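Last updated: Sat 27 January

The big white bin, and what I've been doing with it

I promised in the last Cletell letter that I'd say something about the hall cupboard, and then I spent the whole of the next week avoiding the hall cupboard. I had a good look at the seed catalogues. I cleaned the fridge seals with an old toothbrush (satisfying, slightly revolting, do it if you haven't). Then on a very wet morning I ran out of other things to clean and went into town and bought a bin.

When I say bin I don't mean for rubbish. I mean a large white plastic tub, the sort with a fat rolled rim and a long oval hole low down in the side to get your fingers through. It came from Viter, the hardware place at the far end of the market, where they stack them by the door so that you have to squeeze past them to get to the paint. I went in for one and very nearly came out with three, but I had to get it home on the bus, and a tub that size is already a passenger. A lady moved her shopping for it. I thanked her on its behalf.

I've been a cardboard box person all my life, and I should say in their defence that cardboard boxes are free and you can write on them. But ours had been in that cupboard since we moved to Meireles Road, and the bottoms had gone soft, and when I pulled the first one out by its flap I was left holding the flap. So, plastic. I feel a bit guilty about it, as several of you will be quick to tell me I should. I plan to be using this one when I'm ninety.

The label is still on it, by the way. It's a white one with a barcode and several lines of print far too small for me, stuck on the curve of the side, and I had one go at the corner with my thumbnail and gave up. I know about the hairdryer. I know about the vegetable oil. A reader once wrote to me in praise of peanut butter for this purpose and I've never been able to put it out of my mind. For now it stays.
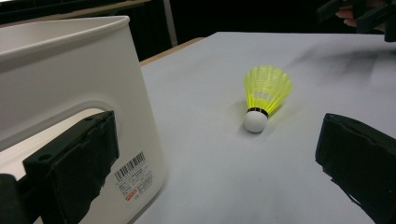
Clearing the table first

If you take one thing from this month's letter, let it be this: don't start with the cupboard, start with somewhere to put what's in the cupboard. I've done it the other way so many times. You open the door, you drag everything out on to the floor, and within ten minutes you're standing on one leg in the hall with a tent peg in your hand and no way of reaching the kettle.

So I did the table first. All the post went into the bread bin (temporarily!), the fruit bowl went on top of the fridge, and the good tablecloth went back in its drawer. Over the top I put a plain white covering, nice and smooth, which I got into the habit of doing years ago when I was sorting buttons for the Jalodeo sewing afternoons. You'd be amazed what shows up on white. Small screws, picture hooks, the backs of earrings, dead woodlice, all the little bits that vanish completely on a wooden table and then turn up under your elbow at supper.

The other good thing about a covering is that when you've finished you can gather up the corners and take the whole lot outside for a shake. Please check it for screws before you do. I say this as someone who once shook a perfectly good watch battery into a hydrangea.

A word about height as well. My table is a touch low for standing work, and by the second hour I could feel it in the small of my back. If you've got a worktop that's free, use that. I haven't had a free worktop since April, when the slow cooker came to live with us, so I sat down for the fiddly bits and stood up for the big stuff and had rather a lot of biscuits in between.

How I sort

Everyone who writes about tidying has a system, and most of them involve buying four matching boxes and asking yourself difficult questions about joy. Mine is much duller. I take out one armful. I put it on the table. Anything that belongs in that cupboard goes in the tub, and anything that doesn't goes on the stairs, on the step that's nearest to the room it should be in. Then I get another armful.

The armful matters. It has to be the amount you can carry in one go without using your chin. If it's more than that I start making decisions in a hurry and end up keeping three broken umbrellas for spares.

Out of our cupboard, in no order at all, came a picnic rug, two bicycle pumps (we have no bicycles), a bag of bags, some very old bunting, a torch that worked, a torch that didn't, and 17 odd gloves. I only know it was 17 because I laid them out in a row to look for pairs, and it was such a sad sight that I counted. I've kept the six best for gardening. It really doesn't matter to the roses if my left hand is tartan and my right hand is navy.

I also found the instructions for a dehumidifier we gave away when we left the last house. I read them from beginning to end, standing up, with my coat on. I don't know why I do this and I'm sure I'm not alone.

Jars of screws, and other arguments

Then we got to the small stuff, and I slowed right down. There was an ice cream tub of mixed fixings on the top shelf that had been topped up by every person who's ever lived here, I should think, and it had to be tipped out and gone through properly. Little and often is the way with this. I'd do a handful, have a wander about, put the radio on, do another handful.

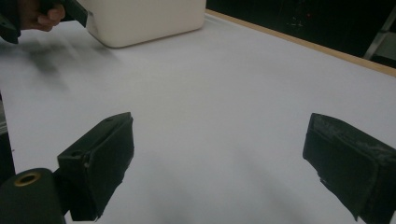 I got the wood screws into one jar and the wall plugs into another, and I was feeling very pleased with myself until I realised I'd used the jar I wanted for marmalade. So back they all came. I've now got them in an old cocoa tin, and I've written SCREWS on a bit of masking tape and stuck it on the lid, and then because tins get put back with the wrong lid I've written it on the side too.

Anything I couldn't name went into an envelope marked "mystery metal", and there's a date on the back. If a year goes by and no shelf has fallen down, it can go. I had a very firm letter from a reader in the autumn telling me that you must never, ever throw away an unidentified bracket, and I do see the point, but there has to be an end to it somewhere and for me it's the envelope.

Getting it back in

Now, the tub. What I like about it most is the hole in the side. With a cardboard box you have to get your arms right round and heave, and in a narrow cupboard there isn't room for your elbows, so you end up doing it with your knees. With the tub I can hook my fingers in and drag. I put the heavy things at the bottom (pumps, torch, the cocoa tin) and the rug folded on top, so that when the picnic weather comes it's the first thing to hand.

What I don't like is that it hasn't got a lid. Viter do sell lids, apparently, but they'd sold out, and the young man was vague about when they'd be getting any more. The rug is doing the job of a lid for the time being. It keeps the dust off and it looks quite jolly when you open the door.

I didn't fill it to the top. I very much wanted to, there was a whole shelf's worth of candles and vases looking at me, but a tub that you can't shift is a piece of furniture. The vases have gone up on the high shelf where they'll be perfectly happy until someone gives me flowers.

The stairs, I'll admit, took longer to clear than the cupboard did. There was a screwdriver on the fourth step for three days and we all just learned to step over it.

Next time I want to have a go at the space under the bathroom basin, so if you have any clever ways of storing bottles round a U-bend, do send them in. I've had several already about tension rods and I'm going to try one. And the lady who asked whether you can wash a picnic rug with a waterproof back: yes, on cool, but don't tumble it, mine went like a crisp.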